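Posted 20/04/2026

Thread: how I ended up spending nine days in Grostness in the off season, what it cost and what I'd do differently. Long one, mute me if you're not interested in ferries.
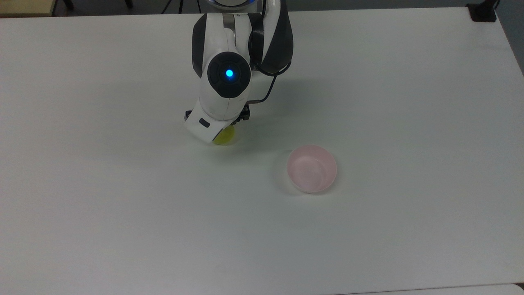 Kamath replied before I'd got the second post up: is it even worth going before the summer boats start? I looked at it for March and every place I rang was shut.

Fair question. Short answer is yes, if you can put up with a bit of planning. A lot of places are shut. The shop isn't, the bakery isn't, and the hostel by the harbour takes bookings all year but only by phone. Their web page says closed. It's wrong and has been for a while.

How it came about. I had leave to use up before the end of March and a fare alert came through for the coast. I'd never heard of Grostness. I looked it up, saw it had a bus and a boat, and booked that evening. I had two days to pack.

Getting there. Train to Plirkar, then the 811 bus to the ferry slip, then the boat. The 811 is the only bus that meets the boat. There are others that go to the same village but they get in after it has left. I saw a couple caught out like that and they had to stay the night in Plirkar.

The bus takes cards. The ferry doesn't, or didn't when I went. There's a cash machine outside the station at Plirkar and I didn't find another one after that.

I booked the train and the first four nights through Zestlow. It was fine. The train tickets came straight away. The room confirmation took a day and a half and I had to chase it. Next time I'd use them for the train and ring the hostel myself.

Money, as people always ask. 210 for the train, return. 150 for the first four nights, private room, shared bathroom. The rest of the nights were cheaper as I moved into the dorm, which I had to myself apart from one night. Whole trip came to more than 800 with food and a pair of waterproof trousers I hadn't planned on.

The crossing. Forty minutes on the way out, nearly an hour on the way back. There's an indoor cabin with benches and a drinks machine. I don't get seasick as a rule and I felt it going back. Sit low down and near the middle.

If the wind gets up they cancel. They put a note on the board at the slip and sometimes they post it online, in that order. I lost a day to this. I'd planned to leave on the eighth day and left on the ninth. The hostel let me keep the bed at the same price. The train ticket wasn't flexible, but the ticket office at Plirkar let me on a later one when I showed them the cancelled ferry booking. I don't know if they always do that, so don't count on it.

Reply to someone asking about food: the bakery opens at seven and the good stuff has gone by ten. Bread, cheese pasties, a sort of flat oat biscuit that lasts for days in a rucksack. The pub does meals on some evenings but not all. I cooked most nights. The hostel kitchen has pans and a decent cooker but no oil, salt or tea, so bring those over from the mainland where they're cheaper.

Vegetables come on the boat. If the boat doesn't come there are onions and tins.

What I did all day. Walked, mostly. There's a path round the north end that took me five hours with stops. It's marked with white posts as far as the old lighthouse road and after that you follow the wall. The ground past the wall was very soft in March and I went in over the boot twice. Hence the trousers.

The south side is easier. Tarmac most of the way, then a track down to a long beach. I went there three times. On the second visit I saw seals, well out from the shore. There's a bench at the top of the track, out of the wind, which is where I ate lunch.

There's a small museum in the old school. It was locked, but there's a number on the door, and I rang it and they opened up within the half hour. Mostly fishing gear, old photos and a room about the school itself. No charge, box for donations. I was in there for an hour and a half and would've stayed longer if it had been heated.

Phone signal: good at the harbour, patchy on the south side, none at all on the north path. Download your map before you set off. The hostel wifi worked for messages and not much else.

Someone's asked if it's all right for going on your own. I was on my own and had no trouble. I did tell the hostel which way I was walking each morning and they wrote it down without my asking. I'd want company for the north path in worse weather than I had.

Weather, while I'm on it. Two clear days, four grey ones, the rest wet. It was never very cold but the wind doesn't let up. A hat that ties on is better than one that doesn't. An umbrella is no use.

What I'd change. I'd take cash. I'd go for a week and keep a spare day on the end for the boat. I'd start in the dorm. I'd pack one pair of shoes fewer and another pair of thick socks.

Kamath again, asking whether the summer boats are cheaper. No, same fare, there are just more of them, and they take bikes. In March they'd only take a bike if the deck was clear, and you had to ask at the slip.

I've had a few messages about the bus times. They change at the end of the month so I won't post the ones I used. The board at Plirkar station was up to date when I went through, so go by that.

I'll do a separate thread on the walk with the turnings written out, as the leaflet I picked up on the boat has the last section wrong. Probably at the weekend, once I've dried out the notebook.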